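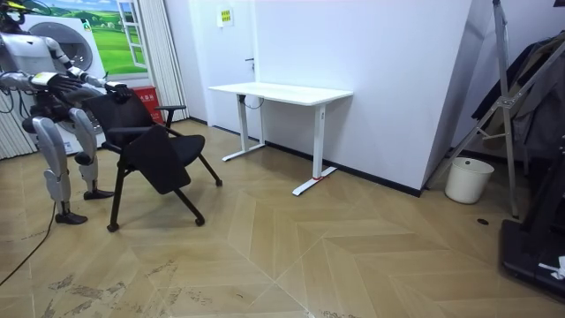 Public money for assistive robotics should follow tests on ordinary furniture. Too many proposals still rest on a gripper closing on a foam block bolted to a bench. An office chair on casters asks far more of a hand, because the object moves as soon as it is touched.

The Varnness comparison, led by Roxana Buzatu, deserves attention for this reason. It set the Gulta hand against the Sjöberg hand on a single task: take hold of a chair and move it to a desk. Each hand was given 265 trials under the same controller.
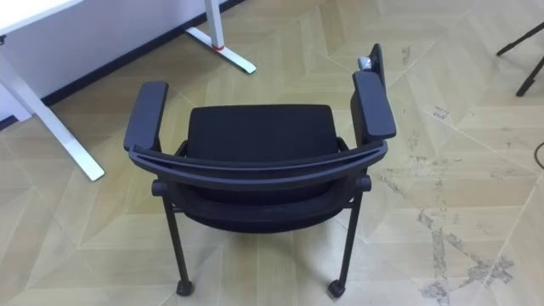

The choice of camera matters as much as the choice of hand. From head height, a black backrest and black armrests offer little contrast with one another, and a planner must decide where the rail ends before any finger closes. 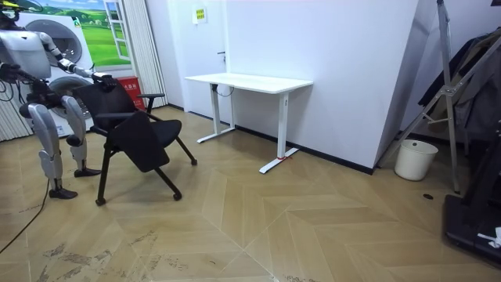 The robot's hand on the top edge of the chair's backrest.

Critics object that such trials are slow and hard to repeat. The objection is fair. Floors differ, and so do casters. Funding bodies should therefore require that the chair model, floor type and camera position be reported with every result.

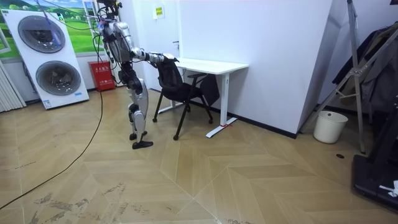

Arm extended toward the chair, beside the desk.

The Puldale program will review its own rules in August. It should adopt this requirement then.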